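About Us

Hi, I'm Fitriani, and I run Hevell, a small online bookshop and review site for fantasy and young adult fiction. If you came in through one of our reviews you may not have noticed there was a shop attached. There is! It's the tab on the left, under the search box.

I started writing up the books I was reading because my sister got tired of hearing about them over dinner. The first review was a four-paragraph rant about a dragon trilogy where the dragon doesn't show up until the second book. I'm still a bit sore about it. A few people wrote in to argue with me, then a few more wrote in to argue with them, and by November of that year I had a mailing list and a spare room full of paperbacks I'd bought for the purpose of lending out. Lending books through the mail to strangers is a terrible idea (I want my copy of the sea-witch one back, Minneapolis, you know who you are), so I started selling them instead.
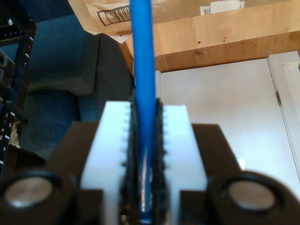
We're five people now. I do most of the fantasy reviews and all of the packing on Mondays. Fikri Nugroho handles orders and returns, and if you've ever had a nice email about a bent cover, it came from him. Syafiqah Yusof reads the young adult list and she reads it fast, two or three books a week, more if there's a long weekend. She has a real soft spot for first novels. Ok-hee Cheon takes graphic novels and anything with ghosts in it. Veerle Hendriks is our newest reviewer and covers books in translation, which I'd been promising to do for ages and was doing very badly by myself.

As of this update — Saturday, February 9, 2008 — there are 1,628 reviews on the site. The old ones are all still up, including the ones where I was wrong. I was very rude about the first Minedo book, for instance, and then I read the second and third in one weekend and had to go back and eat my words. I left the original review where it was and put the new one underneath it, with the date, so you can enjoy both.

How we pick books: we read what we feel like reading. Publishers do send us copies, and we're glad to get them, but a free copy doesn't buy you a review and it certainly doesn't buy you a good one. When a book came from the publisher we say so at the bottom of the page. If one of us gave up partway through, we say that too, with the page number. We try hard to keep endings out of it. Anything that gives away more than the back cover goes below a line of asterisks, so stop scrolling when you see them.

Series are a special case. I like to review every book separately, even when it's a long one, and we keep a reading order page for each. The one for the Emton Chronicles took me most of a winter, what with the prequels and the two short stories that only came out in magazines. If you find a mistake on it please write to me gently.

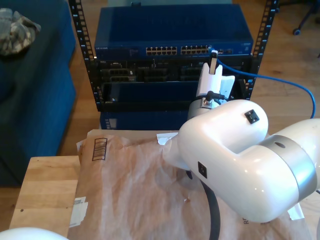
The shop side is smaller than people expect. We keep some 2,000 books in stock, mostly paperback, a little over half of it new and the rest secondhand in decent shape. If we've got only one copy of something, the listing will say so. Orders over $40 ship free inside the US. We can send to Canada and overseas as well, but please email first so Fikri can work out the postage, and give him a day or two to get back to you.

We also run a reading group by email. It's open to anybody over 13, it's free, and we do one book a month with a new batch of questions every Thursday. Last month was a haunted lighthouse story that half the group loved and the other half wanted to throw in a pond, so the emails were great. You can join late, or just read along quietly. Lots of people do.

Schools and libraries get a discount on sets of the same title. Ask for me by name, and tell me the age of your readers and whether they like things scary.

If you're an author and you'd like us to look at your book, send a short note with the first chapter pasted into the email. No attachments, please, our poor computer can't take it. Syafiqah reads every one of these, though she can't reply to all of them. Paper copies go to Hevell, 5 Subramaniam Court, lower door — the upper door is a dentist and they've been very patient with us.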